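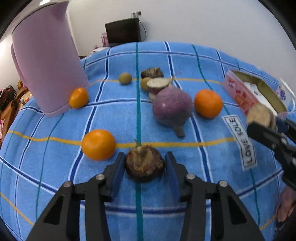 How to Prepare a Table Demonstration for an Open Day

Issued by the Sostlow Center for Applied Handling. Revised December 18, 2021.

These instructions are for staff who present the hand-held gripper station to visitors. They cover the table, the presenter's part, and the visitor's turn. Guidance for the mobile units in the Krasniqi Hall is issued separately.

Before the doors open

1. Cover the table with a patterned cloth. Checks and stripes are preferred. Visitors can follow the lines of the cloth to see how far an item has been moved. Smooth out folds before anything is placed on it.

2. Set out mixed produce. Include citrus fruit, which is smooth to the grip and inclined to roll, and root vegetables of uneven shape. Roots should be left unpeeled. A turnip-like root with a stubby stem end is suitable, as is a wrinkled one that fits between the pads. One cut root may be included so that presenters can discuss flat faces.

3. Place a few household articles among the produce. A kettle and an open box are sufficient. Tall articles stand toward the rear or to one side, and the presenter confirms that the kettle is empty.

4. Check each gripper. Open and close the jaws fully several times. The pads must be clean, and the pivot screws on the linkages must be tight. Record the check in the Zitov log beside the tool number. A tool with a lifted pad is returned to Room 23.

Presenting the grip

5. Stand where visitors can see both jaws. Bring the gripper in low, with one pad on each side of the item, and close slowly until both pads touch. Pause before lifting. Most questions are asked at this point.

6. Lift the item a short distance, hold it, and set it down on a different stripe. Do not swing the item over a visitor's hands.

7. When two presenters share the table, each works from a separate side. The second presenter may begin with a small round item while the first is speaking. Grippers are not to cross.

The visitor's turn

8. Hand over the tool with the jaws open. Children must be accompanied by an adult. Allow three attempts, and let the visitor choose the item.

9. Dropped produce is removed from the table and replaced from the crate underneath. It is not served or given away.

Closing the station

10. Wipe the pads with a damp cloth and let them dry with the jaws open. Return the tools to the Pokeo case and lock it. The key is kept at the front desk.

The July open day received 1,426 visitors. Presenters who expect a group of more than 42 should request a second table in advance. Requests and corrections to this page should be sent to Teresa Egan, Visitor Programs, extension 999.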